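4. Where small things end up

4.1 Setting and what we asked

The diary part ran in the Wellari apartments in Bosovia, July only. Invitations went to 500 units. 112 households sent back at least one usable diary page, and those are the ones used from here on. Interviews with 50 of them, same month, mostly in the evening. Diaries went through the Vomon form, paper on request. Paper pages were typed in by us and checked once.

The question on the page was short. Name one thing you moved today that was not where it belongs. Where was it, where did it go, who put it there if you know. We kept the wording open on purpose. An earlier draft had a list of rooms to tick and people ticked "other" and wrote in the margins, so the list went.

By "small thing" we mean anything a person can carry in one hand without thinking about it. Towels, pens, puzzles, baskets, keys, chargers. Furniture out, food out, pets out (two people asked). By "home" we mean the place the household itself gives as the right one, even if the thing is rarely there. A towel that lives on a chair back has the chair as its home if that is what they say.
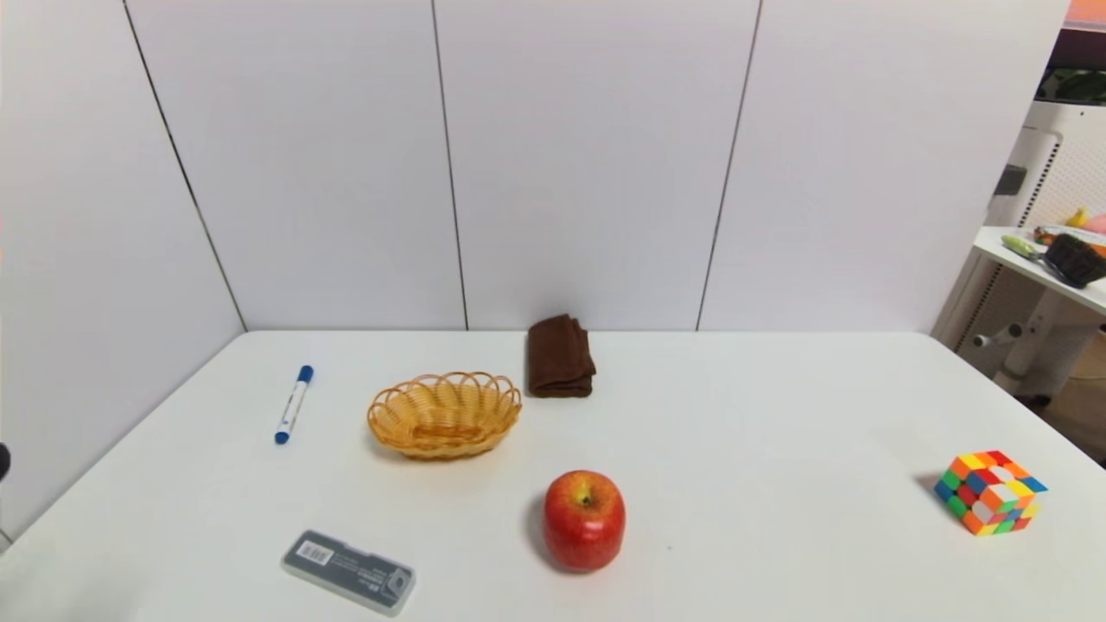

Figure 1. Small household items on a white table, including a folded brown towel, a woven basket and a marker. These three fall inside our definition of "small thing."

4.2 Moves and their endings

In total 703 moves were written down. Each was coded by two of us for start, end and stated reason. Disagreements were talked through and the later code kept. Most trouble came from the end place. "Put away" was used for a closet shelf, for a drawer, and also for the far end of the same table. Where the writer gave nothing more we coded it as unclear and left it in the total.

Flat surfaces come up again and again. Kitchen table first, then the counter by the door, then the top of the washer. Moves off the table tended to be done in bunches, before a meal or before guests. Moves onto the table were single and usually had no reason written at all. A few people left the reason line blank for onto-table moves and filled it in every time for the other kind. We did not expect that and did not have a code for it, it was added in the second pass.

A good share of moves never reach the home place. The thing goes partway. From table to chair, chair to stairs, stairs to bed. Several households have a fixed halfway point and know it. One interview calls it "the step" and everyone in that apartment knew which step. We call these relay moves. They are easy to miss if you only ask where things are kept, which is what the older storage surveys do.

Baskets are a special case. They are small things themselves, and they also hold small things. When a basket moved with things in it we counted one move, the basket. When things were tipped out and the basket then put somewhere else, two. Open baskets with nothing in them were described in interviews as "in the way" more often than full ones. Full ones were furniture, more or less.

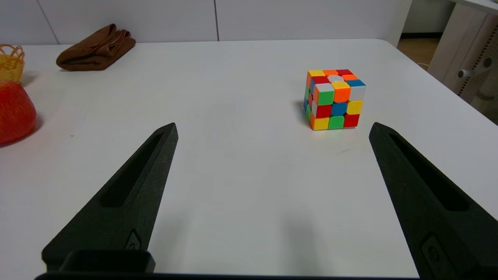

Section 4 – 5 min read

4.3 Things with no agreed home

Some items had no home at all that the household could agree on. Puzzles and toys for adults are the clearest group. Everybody has had a turn with the cube, so everybody's idea of where it goes is as good as anybody else's. Cards the same. Markers too, to a lesser degree: they belong "with the board" or "with the pens," and in homes with no board the pens usually lose.

We looked at whether these items moved more. They did not move more often, but they were more often put down on a shared surface at the end of the move. Simple enough. No home, so the nearest flat place. What is less simple is that people did not mind. In the interviews items with a clear home that were found somewhere else caused irritation, sometimes real arguments. Items with no home caused next to none. The irritation goes with the rule being broken, and there is no rule here to break.

This matters for storage advice, which nearly always starts from giving everything a place. The Mäkelä shelving leaflet handed out to new tenants at Wellari says so on the first page. Giving a thing a place also gives it a way of being out of place. We are not saying the advice is bad. Many tenants like the shelves. Only that the cost side is not talked about.

4.4 Towels

Towels get their own heading. They turned up in the diaries far more than we planned for and the coding for them is different.

First problem, a towel has more than one home in the same week. Closet while clean, hook or rail while in use, hamper after. So "not where it belongs" depends on what state it is in, and the two people in a household may not agree on the state. One thinks it has another day in it. The other has already taken it down. Second problem, folding. A folded towel on a table was read by nearly all interviewees as on its way to the closet and left alone, even for days. The same towel
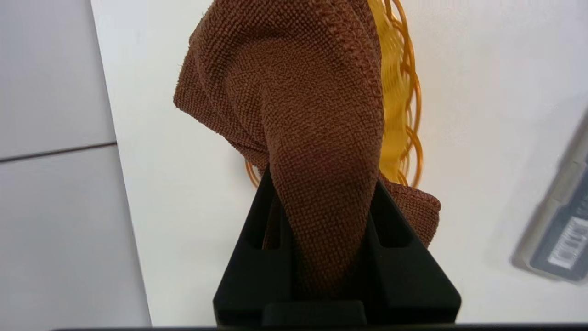

in a heap was read as used, and whoever came by next took it to the wash. Several admitted to washing clean towels this way. One household had started folding everything at once, straight from the dryer, for that reason alone, and was pleased with it.

So the fold works as a message. It says clean, it says someone is dealing with this. Color came up as well but weaker. Dark towels were kept in use longer and were more often given over to cleaning, floors, spills, the car. Once a towel is a cleaning cloth it rarely goes back, and its home moves to under the sink. We have few cases of the change itself in the diaries, mostly people told us later in the interview and could not say when it had happend.

Who folds is a separate matter. In shared apartments without a family tie folding was mostly own towels only. In families one person did most of it, and that person also wrote most of the diary. We can't pull these apart with what we have.
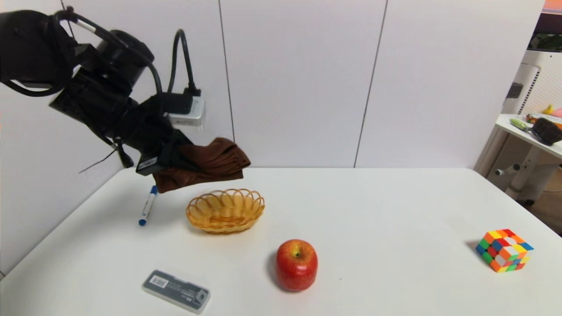

Cloths with a loose or unclear owner went the way of the cube and the cards, that is onto whatever surface was near. Hand towels in the kitchen are the main example. Changed when someone noticed. Asked who changes them, people in the same apartment gave differnt answers, all sure.

4.5 Limits

July is a warm month and towels dry fast, so winter diaries might show longer stays on the rail. One building project, one landlord, similar floor plans. People who like diaries are likely tidier, or at least like thinking about it. The Tuesday reminder from Vomon gave a clear bump in entries the same evening and some of those read like they were made up on the spot to have something to send. We kept them. Dropping them did not change the order of surfaces in 4.2, only the gap between the counter and the washer, which got smaller.

Interview notes were coded by the person who took them. A second reader for the towel parts only.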